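Black cloth walls around a table – how to

Trurnidell shop notes, page 4 of the booth series. Viewed 3,087 times

For when you want a plain dark surround and small bright things on the table that stand out. Cloth, a black top, some clamps. One afternoon if the posts are already up. If they're not, do page 3 first and come back.
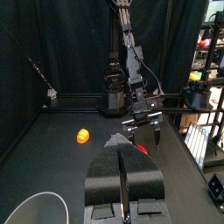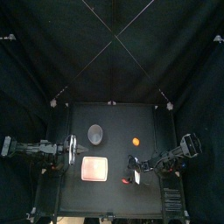

Last changed: May, 4:10 pm (cloth weight fixed, hem part redone)

What you need

Black cloth, matte, heavy. Enough to go around all sides plus half again for folds
Black frame posts and rails, already standing
Table top, black, matte
Clamps, small ones. Get more than you think
Clothespins or binder clips for the first hang
Lint roller
Steamer (iron is ok, slower)
Flashlight
Tape, black cloth type. I use Trenix, any will do

Cloth

Get 300 gram if you can. The 200 gram stuff from Cunden is cheaper and hangs ok but light comes through if there's a window behind. Two layers of the 200 is fine too, just heavier to pin up.

Hold a flashlight behind it in the store. If you see a dot, keep looking. Then shine it on the front. Any shine on the front, no good. Polyester lining always shines. Velvet is great but picks up every hair in the building.

Don't buy by color name. Black from one roll and black from another are two differnt blacks, one goes brown under a warm bulb. Buy it all off one roll, same day.

Wash it? No. Shake it outside, roll it, done.

Measuring

Measure along the rails, not the table. Add half for folds. So if one side is 900 mm you want 1350 of cloth for that side. Write it on tape and stick the tape on the cloth, sides get mixed up fast when it's all black.

Height: top rail to just under the table top, plus a hand's width. It should go below the top edge so you don't get a bright line where the wall meets the table.

Hanging

1. Back wall first. Always. Sides overlap onto it.

2. Clip the middle of the cloth to the middle of the rail. Then the two ends. Then halfway between, and so on. Don't start at one end and work along, you'll run out or have a big bunch left over.

3. Let it hang for a bit. Have lunch. It drops some.

4. Now the sides, same way. Overlap the corners by two hands. Pin from the outside.

5. Soft folds are fine, leave them. Hard creases from the bolt, steam those. Steam from behind, start high, go down. Keep the steamer moving or it leaves a shiny patch and that patch is forever.

6. Go around with the flashlight, room lights off. Somebody outside the cloth with the light, you inside. Mark leaks with a bit of tape. Fix from the outside.

7. Swap the clips for stitches or proper clamps once you're happy. Or don't. Mine stayed on clips for ages.

Anything that has to poke through the cloth – bracket, cable, whatever – cut a slit, not a hole. Vertical slit, shorter than you think you need. Tape both edges on the back before you cut. Then the cloth closes up around it.

Cables: pale ones show up a lot against black. If that bugs you, run them behind the cloth or sleeve them black. Do it before the cloth goes up, it's a pain after.

Hem

Don't sew it till the cloth has hung overnight. Fold up, pin, look at it from across the room, then sew. Or use iron-on tape, Noh makes a wide one that holds on heavy cloth. Low heat. Test on a scrap first!! I melted a corner.

The top

Matte black, as close to the cloth as you can get it. Doesn't have to match exactly.

A raised edge helps with anything round. Little balls and so on stay on the table. If your top has no lip, a strip of thin black molding around it, glued, weights on it overnight.

Clamp at the corners, and one more along the far edge if the top is wide. Push the table hard from the side. If it moves, tighten or add another. Pale clamps are fine structurally but they do show. Paint or black tape if you care. Tape comes off in the heat so paint is better.

Paint drys in a couple hours, leave it overnight anyway before you clamp on it or the cloth sticks.

Things on the table

Orange and red are the easy ones. Small is fine, they still jump out. Dark blue, dark green, forget it, you'll lose them.

See-through plastic is in between. A cloudy white cup shows up well because the rim and base catch the light. Square food tub with a lid, same, the rim does the work. Totally clear plastic is harder, move the light lower and to the side till you get a bright edge. Takes some fiddling.

Glossy things: wipe them. Fingerprints show way more on a dark background. Soft cloth, no spray.

Start with two or three things and leave space between. Add more later.

Cleaning

Lint roller on the top every time. Walls maybe once a week. Roll downwards only, with the nap. Dust shows as gray specks, worst near the fold bottoms where the air moves it around.

Spill on the top: blot, don't rub. Rubbing polishes the matte finish and you get a shiny spot.

If it goes wrong

Cloth looks gray – too much light hitting the wall. Turn the lamp so it only hits the table.
Bright strip at the bottom – cloth too short, or the floor is pale. Put a black offcut on the floor, or drop the hem.
Wall sways – door or fan. Chain in the hem, or a few big washers.
Corner keeps opening – more overlap, pin lower down too.
Top rail sags – cloth's too heavy for it. Support in the middle, see page 3.

Lights are on page 5, still writing that one.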